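Project report, second year, Automation and Maintenance

Setting up and looking after the hand grippers at the Kobori bench

1. What the task was

Our group was given the bench called Kobori for the spring term. On this bench, small parts are taken out of a wire basket and laid on the table with two hand grippers. The grippers came from an earlier group and the covering on the fingers was already old. Our task was to set the opening, check the fingers and write a maintenance plan which the next group can follow. We did not have to design anything new, and I think this was good for us, as we had to understand the work of other people first.

2. Setting the opening

Each gripper has two fingers that close against each other. The full opening in the manual of the former group is 93 mm. When we measured for the first time, one gripper opened less than this and the other was correct. We took the drive apart and found that the stop screw had moved. The thread was clean, so we put the screw back and secured it with a drop of Brustari thread lock, the medium type.

After this we measured again 11 times, always with the same caliper and the same person reading it. The difference between the smallest and the largest value was under 2 mm, and our supervisor accepted it.

We also learned that it is important to measure at the tips of the fingers. Near the body the value is different, and in our first table we had mixed both places. That table is not included in this report.

3. Condition of the fingers

The green covering is the part which suffers most. It gives the grip, but it rubs against the table and against the wires of the basket every time a part is taken from the bottom. The edges become rough first. Then the threads start to come out, mostly low on the finger, and a long thread can be caught between the part and the finger.

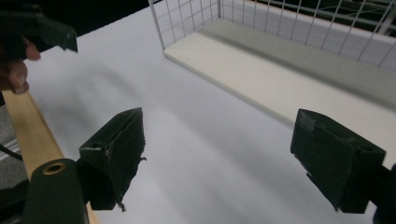
We tried two ways to repair this. In the first one we only cut the threads with small scissors and pressed the edge down with glue. It is quick, but the glue makes a hard line and smooth parts slipped on it. In the second one we removed the whole covering, cleaned the finger with alcohol and put on a new piece from the Zitska roll, which we cut a little too long and folded round the edge. This takes almost an hour for one finger if you have not done it before, but the grip was the same over the whole surface.

We recommend the second way. The first way can be used only if the bench is needed on the same afternoon.

4. Maintenance plan

Before each use: look at the edges of both fingers, cut any loose thread, open and close the gripper once without a part.

Every month: measure the opening at the tips and write it in the Primine log. Check the screws of the black mounting piece by hand.

After 900 cycles: change the covering on both fingers of the gripper, also if only one looks bad. With one old and one new finger the part turned a little when it was lifted.

5. Open points

The cycle counter does not save its value when the power is off, so for now the number must be copied into the log by hand. We asked for a new counter in March but it has not arrived. The remaining covering on the roll is enough for two more changes. The cutting pattern is in the drawer under the bench, together with the caliper.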